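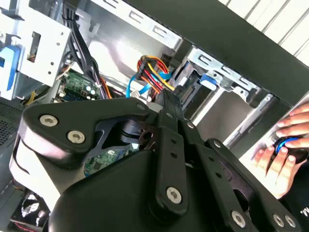

3. Planeamento da compra e orçamento da célula Eter

Esta secção destina-se a quem vai encomendar o equipamento para uma célula de desmontagem de computadores de secretária. Deve ser lida antes do pedido de proposta. A montagem mecânica é tratada na secção 4 e a ligação ao software Drodport na secção 5.

3.1 Antes de pedir preços

1. Faça uma lista dos modelos de caixa que a célula vai receber. Anote largura, altura e profundidade, o lado por onde abre a tampa e a posição das baías de discos.

2. Separe as tarefas em obrigatórias e desejáveis. Soltar fichas de alimentação, desligar cabos de dados e retirar discos são tarefas com exigências diferentes de garra e de tempo de programação. Peça preços apenas para as obrigatórias e deixe as restantes como opção na proposta.

3. Abra uma caixa de cada modelo e meça o espaço livre entre a baía de discos, os cabos e a placa-mãe. É esta medida que decide o tamanho dos dedos da garra. A medida exterior da caixa serve só para a bancada.

4. Verifique a tomada, a carga admissível do pavimento e a largura da porta por onde vai entrar a bancada.

Nota: se os modelos mudarem muito ao longo do ano, indique-o no pedido. O fornecedor pode propor dedos intermutáveis, que custam mais na compra e menos a cada mudança.

3.2 Braço e garra

5. Escolha a configuração de 2 braços se alguma das tarefas obrigatórias exigir segurar a caixa ou afastar cabos enquanto se retira uma peça. Para tarefas simples, com a caixa presa à bancada, peça a configuração de um braço e mantenha livre o segundo ponto de fixação.

6. Confirme que o braço chega ao fundo da caixa com a garra montada. O comprimento da garra conta para o alcance e muitas folhas de dados não o incluem. Reserve 200 mm livres acima do bordo da caixa para o punho rodar.

7. Peça ao fornecedor um desenho da garra em posição aberta. As garras articuladas ocupam mais largura abertas do que fechadas, e numa caixa com baía de discos fixa o espaço lateral acaba depressa.

8. Inclua no orçamento uma câmara de punho por cada garra e uma câmara fixa para a bancada. A câmara de punho fica muito perto das peças e a própria garra tapa parte do que ela vê. 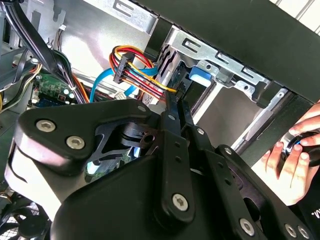 Por esse motivo, não aceite propostas que dispensem a câmara fixa para baixar o preço. O Drodport trabalha só com a câmara de punho, mas a preparação de cada modelo de caixa demora mais e esse tempo é faturado à parte.

9. Peça parafusos de reserva para a garra e a chave sextavada correspondente. A Munasinghe fornece-os em conjunto com os dedos de substituição, e a encomenda em separado paga portes próprios.

Cuidado: não calcule a carga útil só pelo peso da peça a retirar. Um disco ainda preso por um cabo exige força adicional, e os conectores antigos oferecem mais resistência do que os novos.

3.3 Bancada e suportes

10. A bancada Sarneletti de ripas metálicas é a opção de referência deste manual. Outras bancadas são aceites desde que o tampo não ceda com o braço em extensão máxima. Peça essa garantia por escrito.

11. Preveja lugar para a torre deitada, com o interior virado para cima, e ao lado dela uma placa de suportes. As placas impressas em 3D são suficientes para a maior parte dos trabalhos. Se houver impressora na casa, orçamente apenas o material e as horas de desenho.

12. Deixe uma passagem livre do lado do operador. Durante a preparação de um modelo novo há quase sempre uma pessoa a trabalhar junto à caixa, e a paragem de emergência tem de ficar ao alcance da mão.
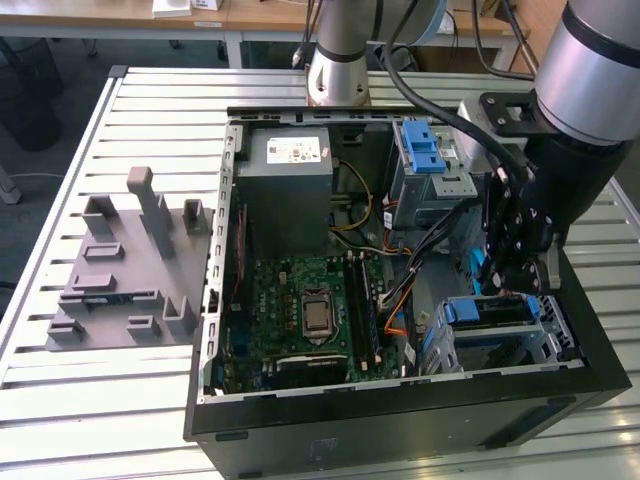

Figura 3.3 Torre aberta sobre a bancada de ripas, com a placa de suportes à esquerda e a garra junto à baía de discos.

13. Marque no chão a área da bancada antes de fechar a encomenda. Mova uma cadeira e uma mesa, se as houver por perto, até às posições em que vão ficar, e confirme que ainda se abre a porta do armário elétrico.

3.4 Folha de orçamento

Preencha uma linha por artigo, com preço, prazo e validade da proposta:

Braço ou braços, com controlador
Garra, dedos de origem e jogo de reserva
Câmaras, suportes e cabos
Bancada e fixação
Placa de suportes
Licença Drodport, primeiro ano e renovação
Transporte e descarga
Instalação e ensaio de receção
Formação dos operadores
Caixas usadas para ensaio

14. Na linha da placa de suportes, reserve 400 euros se o desenho for encomendado fora. O valor cobre o desenho, a impressão e uma correção. Correções seguintes são cobradas à hora.

15. Some as linhas e acrescente 10% para imprevistos. Não use esta margem para opções. Se quiser uma opção, abra uma linha para ela.

16. Verifique se os preços incluem IVA. As propostas da Munasinghe vêm sem imposto e as da Sarneletti com imposto, e a soma direta das duas dá um total errado.

Nota: as caixas para ensaio são muitas vezes esquecidas. Guarde-as desde já, completas e com os cabos no lugar. Uma caixa já esvaziada não serve para o ensaio de receção.

3.5 Encomenda e prazos

17. Encomende primeiro o braço, que tem o prazo mais longo. A bancada pode seguir depois, mas deve chegar antes dele.

18. Feche o desenho da placa de suportes só depois de receber a garra. As cotas do catálogo Eter são nominais.

19. Se a instalação ficar marcada para um sábado, confirme com o instalador a tarifa aplicável e quem abre o edifício.

20. No ensaio de receção, exija que as tarefas obrigatórias da lista do passo 2 sejam executadas nas suas caixas. Não assine o auto com tarefas por demonstrar. Guarde uma cópia do auto junto da folha de orçamento; o número de série do controlador será pedido na secção 5.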